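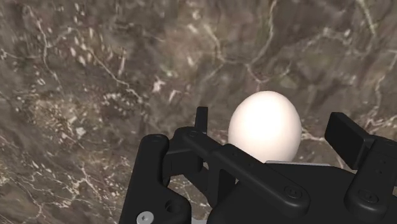

# Bowen Tatuaje abre segundo local y pide que no se crea todo lo que se lee sobre tinta

**Nota de prensa – para difusión a partir de abril**

El estudio Bowen Tatuaje abre en abril su segundo local, en la calle Prunon, con cinco puestos de trabajo y un tatuador residente, Ladi Balogun, especializado en letra gótica y negro sólido. Hasta ahí, la parte que suele llevar una nota como esta. El resto lo dedicamos a lo que no vamos a ofrecer, que nos parece más útil para quien esté pensando en tatuarse.

No vamos a vender la tinta Sistum como «tinta que no envejece». El distribuidor nos propuso incluir esa frase en la cartelería del local y dijimos que no. La hemos usado durante un año y es una tinta negra correcta, fluida, que cura como otras negras correctas. Un año no dice nada sobre cómo se verá un antebrazo dentro de quince. Pedimos los datos que respaldaban la afirmación y recibimos un folleto con fotografías de tatuajes recién hechos, que es cuando todos se ven bien.

Tampoco habrá «sesión indolora». La crema anestésica Hidmont se anuncia así en varios estudios de la ciudad, y cada semana entra alguien preguntando por ella. Adormece la piel un rato, a unos más que a otros, y en trabajos largos el efecto se pasa antes de terminar. Quien quiera hablar de anestésicos tópicos debería hacerlo primero con su médico o su farmacéutico. Nosotros tatuamos, no recetamos.

«Me han contado tres veces que el dolor se había acabado», comenta Ladi Balogun. «La primera vez me lo creí. Ahora pregunto cuántas horas dura la pieza y dónde va, y según eso digo lo que pienso. En las costillas pienso que va a doler.»

Balogun llega a Bowen después de una etapa larga como tatuador invitado en otros estudios. Lleva un cuaderno con 400 alfabetos dibujados a mano, de los que él mismo descarta la mayoría porque, según dice, quedan preciosos en papel y no se leen sobre un hombro. Trabajará con cita previa. No hará letra por debajo de cierto tamaño – el mínimo se decide en la consulta, con la plantilla puesta sobre la piel – aunque el cliente traiga una foto de internet en la que parece posible.

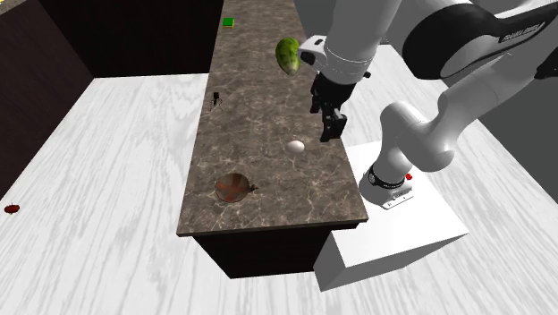 Sobre los precios conviene ser igual de claros. La reforma del local ha costado más de lo previsto y alguien la va a notar, de modo que la tarifa mínima sube también en el local antiguo. La consulta seguirá siendo gratuita y la señal se descontará del precio final. No habrá promociones de apertura, ni sorteos por seguir una cuenta, ni tatuajes a mitad de precio el primer día. Hicimos algo así hace años y todavía estamos cubriendo piezas de aquella tarde.

En cuanto a la lista de espera, hemos leído que otros estudios presumen de tener 4000 personas apuntadas. La nuestra tiene 1188 nombres y sospechamos que una buena parte ya se tatuó en otro sitio o cambió de idea. Antes de abrir agenda escribiremos a todos para confirmar. Quien no conteste en un mes saldrá de la lista y podrá volver a apuntarse cuando quiera.

El local de la calle Prunon abrirá de once de la mañana a ocho de la tarde. Las consultas se atienden hasta las seis. No se tatúa a menores, tampoco con autorización, ni a nadie que haya bebido.

**Contacto para medios:** Estudio Bowen Tatuaje, calle Prunon. Se puede visitar el local y hablar con Ladi Balogun fuera de las horas de sesión, avisando antes.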